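I like to clear the kitchen table before I start a lemon loaf – it never stays clear for long at our house, and my sister Subira says it never will. 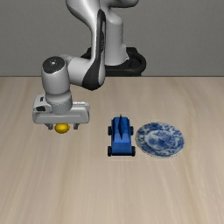
## Getting ready

Set the oven to 350 and butter your pan well, corners too. Zest the lemon first, then squeeze it.

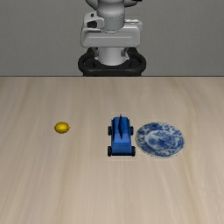 *Lemon, toy car and plate.*

Stir 200 grams of flour into the wet things, gently now, and stop while it still looks a bit lumpy – that's just fine.

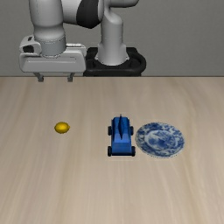

*The blue-and-white plate, on the right.*

Let the loaf cool in the pan before you slice it.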